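Small Drawer Box Swap - Your Questions Answered

What is the swap, exactly?

It's a table-top trade for people who love little drawer boxes! You bring one you've fixed up, painted or simply outgrown, and you go home with somebody else's. Clive Fairclough started it in Inskip with 17 boxes on one table, and by last March we had 112. We were thrilled.

Does my box have to be wood?

No! Wood, plastic, metal, cardboard covered in wallpaper - bring it. Red is wildly popular right now, and I'm completely on board with that. A red drawer box cheers up a desk like nothing else I own.

Do I need to empty the drawers?

Please do, and check right at the back. Pull each drawer all the way out if it will come. Last time we found buttons, a house key and a lovely old thimble (the thimble is still waiting for its owner, so do ask).

How should I set out my table?

Put the box where people can reach it and group your smaller pieces near it. I love mixing bright red with wooden bits, and a plain dark cloth behind makes the colors sing.

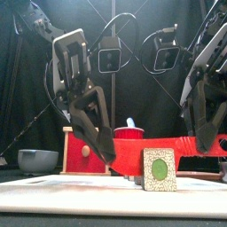

Red drawer box with red and wooden pieces, black curtain behind.

My drawer sticks. Can you help?

Yes, this is my favorite question! Rub a plain white candle along the runners, slide the drawer in and out a few times, and wipe off the crumbs. If it still sticks, sand the bottom edge very lightly with 300 grit paper and try again. Go slowly - you can't put wood back.

What about missing knobs?

Leanne Hollis keeps a tin of odd ones at the front desk and will happily dig through it with you. They're free, just bring your own screwdriver.

Is there a size limit?

If you can carry it in under one arm, it's welcome. Bigger chests need a whole table, so email us first.

When is the next one?

Saturday, October 28, 2023, at Salen Hall. Doors open at ten and tables can be set up from nine. Bring a bag with a flat bottom for the trip home!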